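How to Fold a Big Soft Cardigan (or Anything Else That Won't Hold a Shape)

7 Feb 2021, by Aurel Bratu

Shirts are easy. A shirt has a collar and a row of buttons, and even a bad shirt has some idea of what it is supposed to look like on a shelf. The large, soft, open-front thing you wear around the house from November on has no such ideas. Put it on a hanger and it grows shoulder bumps. Put it on a chair and it becomes the chair.

I own more of these than I'd like to admit, and so does Selina Moser, who taught me the method below after seeing the inside of my closet. It works for cardigans, wraps, long robes, and those hooded things that can't decide if they are a coat.

What you need

A flat surface bigger than the garment. A bed will do, but beds are soft and the garment sinks into them and hides its wrinkles from you. A table is better. If your table is slippery, lay down something with a little texture, such as a rubbery drawer liner or an old placemat or two. I use a roll of Kuster matting that came with a shelf I no longer have.

That's the whole list. You can buy a plastic folding board, and Fabian Wyss did, and he now uses it to carry seedlings.

Step 1. Empty the pockets

Do it even if you're sure. A tissue folded into the middle of a stack will stay there until the next wash, when it will be everywhere.

Step 2. Lay it face down and shake out the sleeves

Hold it by the shoulders, give it one good snap, and lower it hem first. Don't drop it. If you drop it, the front panels swing under and you'll spend the next minute fishing for them. Pull each sleeve straight out to the side and run your hand along it from armpit to cuff.

Smooth the back from the middle outward. Big wrinkles now are big creases later. Small ones you can let go, and I encourage you to.

Step 3. Bring in the first side

Imagine a line running from the middle of one shoulder straight down to the hem. Fold everything outside that line toward the center. The new outer edge should be straight, and this is the one edge worth fussing over, as every fold after it copies whatever it's doing. Step back and look at it from the hem end.

The sleeve comes along for the ride and will now be pointing across the back at some angle of its own choosing. Fold it down so it runs parallel to the side. If it's longer than the body, fold the cuff back up.

On a soft fabric the top will want to twist where the shoulder meets the neck. Lift the shoulder an inch, let the cloth untwist, and put it back. Tugging on it sideways only moves the twist somewhere else. 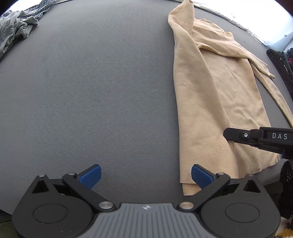
The hem is where most people lose patience. With two layers of cloth at the bottom, they almost never land on top of each other the first time, and one will peek out past the other. Pinch both layers together at the corner, slide the longer one up until they match, then flatten with your palm. If they still don't match, the garment was probably cut that way. Cheap ones often are. I have a Jurko robe with one side longer than the other, and I've stopped taking it personally.

Step 4. Bring in the second side

Same again from the other shoulder. The two sides may meet or overlap a little in the middle. You should end up with a long rectangle, or a long shape that a kind person would call a rectangle.

Step 5. Fold up from the hem

Thirds for a shelf, quarters for a drawer. Stop a couple of inches short of the neckline on the last fold, then tip the neck over the top — this gets rid of the lump. With a hood, fold the hood down flat over the back first, before you start on the length.

Turn the bundle over and pat it. Don't press hard. Thick soft fabrics spring back a bit and will look better for it in the morning.

If it falls apart when you pick it up

Your first side was probably too wide. Go back to Step 3 and move the line in toward the neck. Slide both hands under the bundle to lift it, the way you'd move a pie crust.

Very silky fabric won't stay folded for anybody. Roll it from the hem and put it in a basket.

Questions about hoods with fur trim can go to Selina. I don't own one.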